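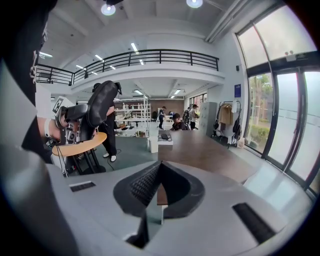 Where does the long brown table go now that the hall is being rearranged?

It stays out on the open floor, lengthwise, and the shelving stays at the back. We tried it up against the shelves at the start of November and could not get at the lower shelves without moving chairs every time.

Hall notebook, November, started 9:40 am

Carrying on from the last entry. Job for this week is to settle the furniture on the ground floor so that people stop shifting it. Gediminas and I went over it with the tape before anyone needed the tables.

Long table. Top is sound. Bit of wobble on the end nearest the glass doors, which I had put down to the floor. Fergus turned the foot on that corner two full turns and the wobble went, so it was the foot. Rechecked after lunch and it had not come back. Left 1000 mm clear on the shelf side for walking. Manouchehr wants more than that for the cart, but the cart is going to live under the mezzanine and should only come through when the hall is being cleared anyway.

Round table. This is the one with the light wood top. It is 60 cm across and good for one person standing, or two if they are friendly. It does tip if you lean hard on the rim. I checked the screws under the top, and two of them were short ones that somebody had used to replace the originals. Swapped them for the right length from the Flelska tin. Tighter now, but it is still a light table and I would not put anything heavy on one side of it.

Shelves. Started on the boxes from the left. Ratree's rule is that anything with no label gets opened, looked at and labeled the same day, and I have kept to it so far. Found the missing Clisix clamps in a box marked "cable, misc." Also found a lot of cable in the box marked "clamps." Both relabeled. The boxes for Hototau are to go together on one shelf at waist height, they get pulled out more than anything else.

Still not done: the stuff on the floor in front of the shelves. I moved some of it and then had to move it back to reach the bottom row. It needs one person for a whole morning with nothing else on.

Floor. Any cable crossing open floor gets taped or goes around the edge. Lachlan has said this before and I am writing it down so it is in the book. The good tape is in the second drawer, the cheap tape leaves glue on the floor and please throw it away if you find any.

Bins and buckets. Keep one near the long table so scraps do not end up on the shelves. 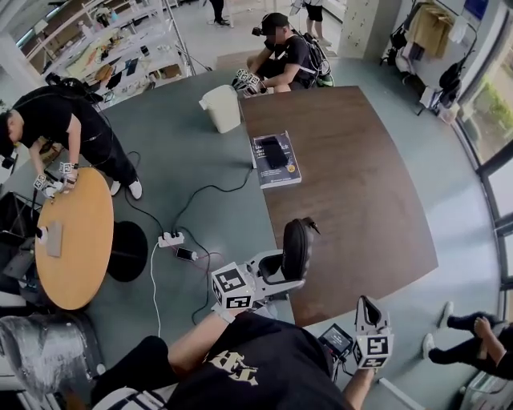 The other half of that is emptying them. If you are last out, it is your turn, and the bags are on the hook by the side door.

Personal things on tables. Books, phones and so on are fine while you are there. At the end of the day they go home with you or into the tray on the mezzanine stairs. Last month I had a charger, a sweater and half a bag of almonds sitting in that tray for so long that I stopped noticing them. The sweater was mine.

2:15 pm. Asked Fergus about a second round table. The Lennox catalog has one with a wider base, item 333, same height as ours by their drawing. Ratree would sooner spend the money on a narrow folding table that can be put away when the floor has to be open. I can see both. Measured the space beside the shelves and a folded table would fit there standing on edge, with enough room to pull it out straight.

Wiped down both tops. The long one has a ring near the middle that did not come off with soap. Tried a little oil on a corner of it and it looks better, will do the rest when the table is free overnight.

For next time:
Felt for the feet of the long table
Labels, the bigger size
Ask Manouchehr for the cart measurements
Floor in front of shelves, whole morning, me or Gediminas
Decide on round or folding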